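Tritancombe Packing Line Demonstrations - Data Card

Jikel packs snack orders at its Tritancombe site. The set holds 1,475 demonstrations of small-item handling, recorded with handheld grippers and used to train the two-arm station on the line. 47 of them are kept back for testing. Contact: Lutfa Sarkar.

Who is affected

The 8 packers on the small-items bench. The station takes over refills and short counts. Packers keep mixed orders, damaged wrappers and final checks, and two of them now record demonstrations as part of the shift - paid at the same rate. Packers asked for shorter recording blocks, and the blocks were cut in January.
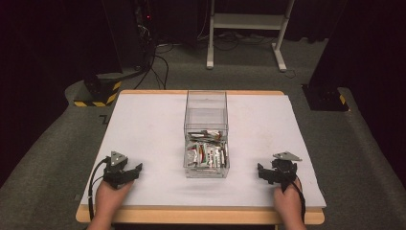
Page last changed: January, by Kamrul Khan

Small wrapped items in a clear box are hard for the station. The walls reflect light and the wrappers slide over each other, so expect weaker results here than with cartons.

Limits

One site, one bench height. Left-handed packers are underrepresented. Do not use the set to time or rank staff - names and shift codes were removed before release, and the works agreement forbids it.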